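The Rullundale Board Oil, 820 ml tin

Nandell Timber Care
$38 a tin, or 4 tins for $140

I started making this stuff in my shed in Tramodholm after I'd wrecked my own kitchen benchtop with the wrong varnish (long story, lots of swearing). It's a plain oil and beeswax mix for butcher-block tops, chopping boards and wooden spoons. It goes on gold and dries to a soft sheen - if you want high gloss, this isn't your tin.

How I use it: sand lightly along the grain, wipe off the dust, then rub on a thin coat with an old T-shirt. Thin! Everyone slops it on the first time, me included. Leave it 17 hours or so, buff it, and go again. New timber will drink up three coats, and older tops are usually happy with one in March and another when the colour starts looking tired.

Pale timbers come up a shade warmer, and any darker streaks stand out a bit more. My mate Thomas reckons that's the best part, but do a test patch underneath if you're fussy about colour.
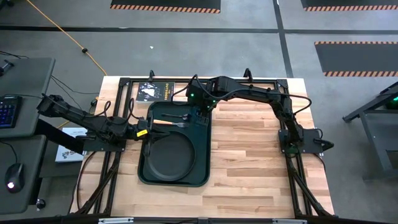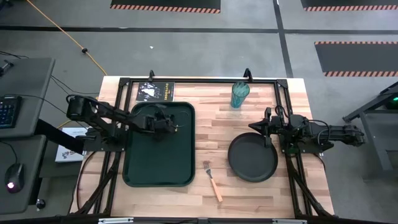

Postage is a flat $12 anywhere in Australia. Please lay your oily rags out flat to dry outside before you bin them, as they can heat up and catch fire if they're left scrunched in a heap. The new batch ships in May 2026, and you can email me to put your name on a tin.

Meirion Maddocks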